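Course handout: Manipulation of Soft Objects
Project block B, garment handling by demonstration
Version 2021-02-17
Prepared by Guðlaug Laxdal

1. What this block is for

In block A you worked with cups, boxes and other things that keep their shape when you hold them. In this block we go to clothes. A pair of jeans has no fixed shape, it hides parts of itself, and it is heavier than students expect. When you pull one leg, the waist moves as well. For this reason the methods from block A are not enough, and we will learn the task from human demonstrations.

Each pair of students records demonstrations with two hand-held grippers, one in each hand. The recordings go to the Clusetitz server, where you train the folding policy in the last part of the block. Please read section 2 before you touch the equipment, also if you have used it in another course.

2. Holding the grippers

Keep your wrist straight and let the fingers of the gripper come to the cloth at a low angle. If you come from high above, the pads push the cloth down into the table and you get a pinch of one layer only. Sometimes you want one layer, for example to open a pocket. For folding you almost always want all the layers.

The two grippers should not do the same thing in the same moment unless the task asks for it. One holds or waits, the other moves. We call them the anchor and the mover, and these words are used in the grading sheet.

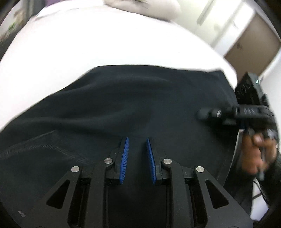 Fig. 1. Two grippers over a dark navy garment. Look at the gap between the blue finger pads.

Before you close the fingers, check that the gap is over the place where you want the grasp. Students often look at the garment and forget the tips -- then the pads close on a wrinkle beside the seam, and the demonstration must be thrown away. A seam is a good place to grasp. It is thicker, it does not slip so easily, and the learning program can find it again in other garments.

Typical mistakes from the last course:
- closing the fingers too fast, so that the cloth jumps out
- pulling the cable over the garment during a fold
- starting the recording when the hands are already moving
- correcting a bad fold by hand and keeping the recording

3. Where to grasp on jeans

We begin with jeans because they have many clear marks. Back pockets, rivets and double stitching all stay in the same relation to each other, even when the cloth is bent. In your lab notebook, make a small drawing of the garment and write a letter at each grasp point before you record. Siyabonga Rampersad will look at the drawings in the second session, and he will ask you why you chose each point.

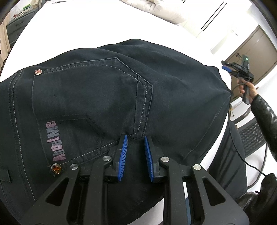 Block B, page 3

The lower edge of a back pocket is a useful reference for the first fold. It is easy to see and the stitching gives contrast to dark denim. Be careful with the pocket itself, however. If the pads catch only the pocket cloth, the pocket lifts and the leg stays on the table. Press gently just beneath the edge, close the fingers, and lift a little to test before you make the full movement.

4. Recording plan

The course collection has 3868 demonstrations from earlier years. Of these, 700 are jeans and trousers, and 580 of the 700 passed the quality check. You may use the checked ones for training from the first day. The file list is in the Tirnov folder together with the labels.

Order of work for one garment:
1. Lay the garment flat, back side up.
2. Fold lengthwise, one leg over the other.
3. Smooth the long edge with the mover while the anchor holds the waist.
4. Fold from the hem to the waist.
5. Open everything again and change the starting position.

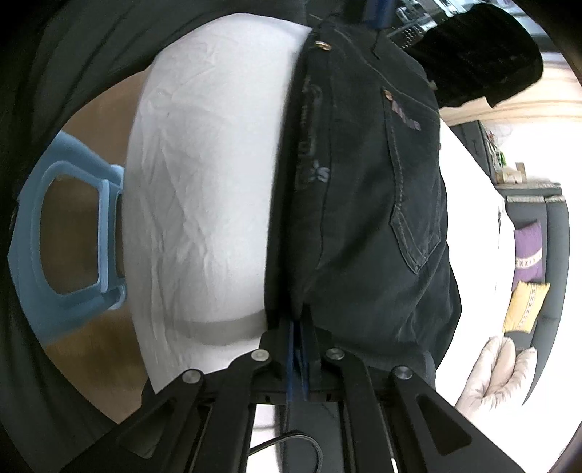
Step 3 takes more patience than the others. The folded edge must be almost straight before you continue, or the error becomes larger in step 4. If the layers have moved apart, go back to step 1 and start a new recording. A slow demonstration is accepted, but a demonstration with a long pause in the middle is not -- the policy learns the pause too.

Name your files with the group letter, garment number and attempt number. Do not use spaces. Attempts that you reject yourself should be moved to the folder "rejected" and not deleted, as we need them for the exercise on failure detection.

5. To hand in

One page with your grasp drawing, the list of accepted files, and a short text about one failure that you could not explain. Send it to Guðlaug before the training session in February. Reading for next time: the Zhuravel notes, chapters two and three.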